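Darness Key Register and Sign-Out Project
Progress report to the Kulkarni Fund, May 31, 2020
Prepared by Vignesh Pai 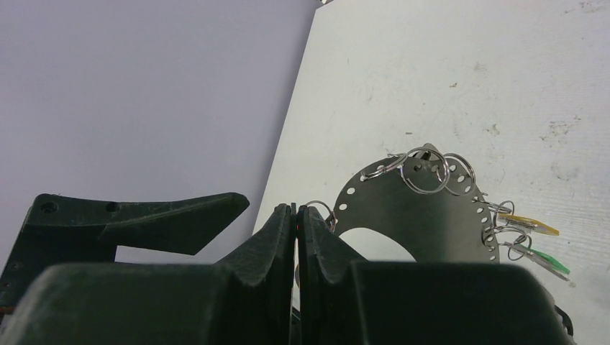

Work on the key register is on schedule in two of the three buildings. The old arrangement at Darness was a drawer of unlabeled keys and a paper notebook, and staff could not say which copies were out on loan. The replacement is a set of holding plates, one for each corridor. The plate is dark gray metal, shaped like a broad arc, with a row of small round holes along the outer curve, and silver split rings go through the holes. Each ring will carry the keys for a single room. We chose split rings over snap hooks after a trial in October, when several hooks came open in coat pockets.

Spending

The fund awarded $1,572 for materials. We have spent $1,453 on plates, rings, stamped tags and a wall cabinet. The rest is set aside for replacement tags. Labor is covered by the Darness maintenance budget and is not charged to the grant.

Work completed

The register has been typed up and checked against the doors in the main building and the annex. Keys that fit nothing have been bagged and kept apart. Ehsan Kermani tested the duplicates and had 6 of them recut by Jemska, the locksmith we used for the original order. The wall cabinet is up in the main office.

Work outstanding

The workshop building has not been started. Two storerooms there are leased to Zeststead, and we need their agreement before we change how those keys are held. They have asked to keep one set on their own premises. We see no problem with that as long as the set is entered in the register.

The tags for the annex came back with the room numbers stamped too close to the hole, so that the ring covers the first digit. The supplier is redoing them at no cost.

Next steps

We plan to finish the workshop building within 3 months of getting access. Staff will sign keys in and out at the main office from then on, and the notebook will be retired. A final statement with receipts will follow when the last plate is mounted.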